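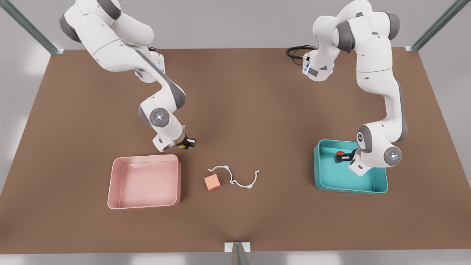

Saturday, bench 2, Cladenside

Started 8.40. Kiln room was at 14 degrees when I came in, heater on straight away.

Carrying on with the ash glaze for the Trotemholm tiles. The last batch crawled on the back row and left bare patches the size of a thumbnail. Terence Inskip thinks the ash wasn't washed enough. I think it went on too thick, but both could be true, so I've split the ash into two lots.

Lot A: washed twice, as before.
Lot B: washed five times, left to settle overnight between the last two.

Both through the 80 mesh. B comes through quicker and feels less soapy between the fingers. Wear gloves, my hands were sore all of Thursday evening after doing the first wash without them.

Dry weight of ash after washing, both lots together: 3138 g. I only need 3000 g for the four buckets, the rest is in the lidded tub under the sink, marked. Please don't tip it into the general ash bin.

Recipe the same as last time otherwise. Feldspar from the new sack (the Malik one, opened this week). The old sack is nearly finished and has gone lumpy down one side, so I kept it out of this. That does mean two things have changed since the last batch and I should have thought of it before weighing out. Will do one small cup with the old feldspar as a check.

11.15. Buckets mixed. A needed more water than B to get to the same thickness. Didn't measure how much more, I was adding it from the jug. Do this properly next time.

Test tiles: 12 from each lot, all from the same clay bag, bisque fired together in July. Three dips for each: one second, two seconds, four seconds. Four tiles per dip. Numbers scratched on the backs, A1 to A12 and B1 to B12. A7 has a chip on one corner, used it anyway.

The four second tiles in A had hairline cracks in the dry glaze within twenty minutes. B had none at that point, and one with a faint crack near the edge by lunch. Rubbed nothing down, want to see what they do.

Check cup with old feldspar: two tiles, marked X1 and X2, two second dip.

14.30. Loaded the small kiln, Vorkus programme 3. Tests on the middle shelf, A on the left and B on the right, X tiles at the front. Cones at the front and back. The lower shelf has Terence's mugs on it, 187 on the job sheet for the whole order but only the first few are in here.

The bung is still loose. I wedged it with a bit of fibre but it needs a new one. Have asked twice.

Set off 14.50. Should be safe to open Monday morning, not before. Whoever is in first, please leave the tiles in their positions until I've seen them.

To do: order 80 mesh sieve (rim splitting), new bung, label the Malik sack with the date it was opened, find the notes from the spring ash batch.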